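**To:** Brokville Paths discussion list
**Date:** 30 June 2021
**Subject:** Re: Stivlow's resurfacing proposal for the creek path

> Good news, everyone. Stivlow has come back with a proposal to lay their
> porous surface over the whole creek path. They say it drains as fast as the
> rain can fall, lasts 11 years with hardly any upkeep, and will pay for
> itself in saved repairs. They're offering a discount if the town signs this
> summer. I think we should write to the council in support. Unless I hear
> objections I'll draft a letter over the weekend.

Consider this an objection, or at least a request to slow down.

I read all of the Stivlow proposal last night, including the appendix, and I came away less sure than when I started. "Drains as fast as the rain can fall" isn't a number. Which rain? We get a soft drizzle that lasts two days and we get thunderstorms that put the creek over the footbridge. I'd like to see the rate they tested at, and I'd like to know whether they tested a new surface or one that had been sat under trees for a few falls. Leaf mush gets into everything. A surface full of holes seems to me like a place for it to go.

Then the 11 years. The only long-running site they name is Valente, and if you go to the back pages you'll see that path was laid five years ago. So where do the other six come from? I assume somebody drew a line on a chart and kept going. Maybe it's a good line. They don't show it.

"Hardly any upkeep" also turns into something else in the appendix. There it says the surface should be vacuum swept "as site conditions require." The town doesn't own a vacuum sweeper, as far as I know. Renting one comes out of the same parks budget that couldn't find the money to fix the railing in March.

As for the discount, I've bought enough used cars to know what a deadline is for.

I'm not against doing something. I walk there most mornings and I get my shoes soaked like everyone else. But we've been told before that a product would fix it. Some of you will remember the Isik edging, which was going to stop the washouts -- it cost over $3,000 and half of it was lying in the creek by the next spring. We wrote a nice letter in support of that one too.

What I'd want before my name goes on anything:

1. The test figures, with the date and the age of the surface. If they won't send them, that tells us something.

2. A word with the people at Valente. I mean whoever cleans the path, not whoever cut the ribbon. I'm willing to make the call.

3. A cheaper look at what we already have. Smooth asphalt with trees close up on one side is going to hold water if the edge is higher than the middle, or if the soil has built up against it. Cutting the edge back might get us a good part of the way for the price of a day's digging.
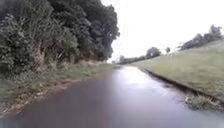 4. A trial stretch. Five yards would do, somewhere shady, left alone through one winter. Stivlow says in the proposal that they "welcome pilot projects," so let's take them up on it and see how welcome it is.

5. A written answer on ice. There's one line about it in the whole thing and it says the surface "performs well in cold climates." Water that sits in the holes and freezes is my worry, and I may be wrong, but I'd like somebody to explain to me why.

Somebody will say that if we ask too many questions the council will spend the money elsewhere. Could be. They've been threatening to do that for as long as I've been on this list, and the path is still there.

Please hold off on the letter until we've heard from Valente. If you've already drafted it, send it around and I'll mark it up. Also, does anyone still have the drainage survey from before the footbridge was replaced? My copy is missing the last two pages, and I think the part about the culvert is on one of them.

-- A skeptic at the north end of the path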